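# Ablating the third-person view: fair comparison or not?

**Keisha Greenberg**

I'm trying to reproduce a result from our own group and I can't get the numbers to line up. The task is fruit into an open drawer with a humanoid, desk on one side, small cabinet next to it. The policy is behavior cloning with action chunks. We have 357 teleoperated demos, and each one was recorded from the head and from a fixed position in the room.

The draft says dropping the fixed view costs almost nothing. When I retrain with the head view only, the reach looks the same but the release gets worse. The hand opens too early and the fruit hits the drawer front. Same seed, same 3000 steps of fine-tuning. Is this a real effect, or am I comparing the wrong things? 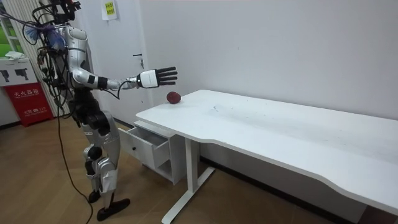
## 2 replies

**Tekle Weldu**

Check the number of steps first. 3000 is short if the backbone was pretrained with both views. You didn't remove a view from a finished policy, you gave the model a new input layout and little time to adjust. Run both versions until validation loss goes flat, then compare.

Second, score the phases separately. I use four: reach, grasp, carry, release. A single success rate hides where the loss is. With the head view the drawer opening is easy to see, but depth over it is poor.

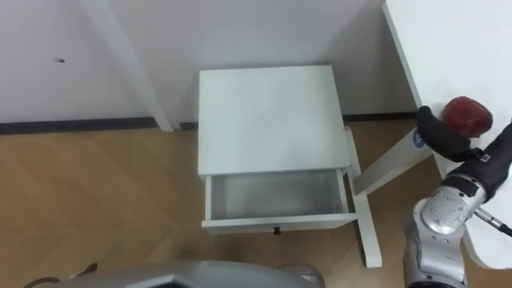 If release is the only phase that drops, I would suspect depth before anything else. Try adding wrist height to the proprioception input. On our setup that recovered most of the gap, and it took an afternoon.

Also look at your start poses. If the hand always starts close to the fruit, the reach phase tells you very little about either model. We moved the start position between trials and kept a fixed list of seeds, so both models got the same 169 starts.
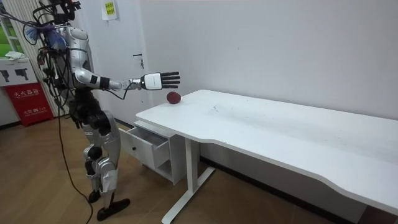
How many trials per model are enough to report a difference?

It depends on the size of the gap. For a gap of ten points or more, 169 paired trials was fine for us. For a gap of two or three points you need many more, and I would just report the interval.

**Arlo Mercado**

Agree with the above on phases. Might also be your crop. Our loader center-cropped the head images and cut away part of the desk on the right, where the fruit was.

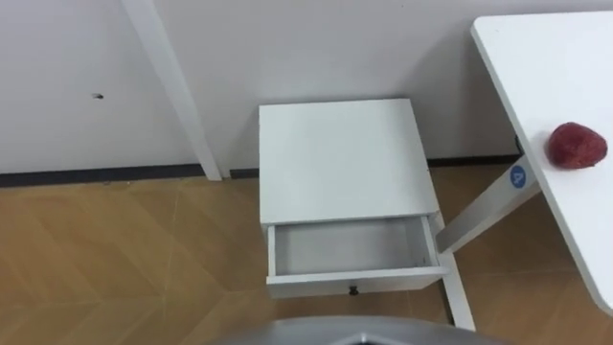 Dump a batch after augmentation and look at it before you retrain. I found 17 demos where the crop removed the fruit completely, and the loader gave no warning. Resizing without the crop fixed it for me. I didn't test wrist height so can't say about that.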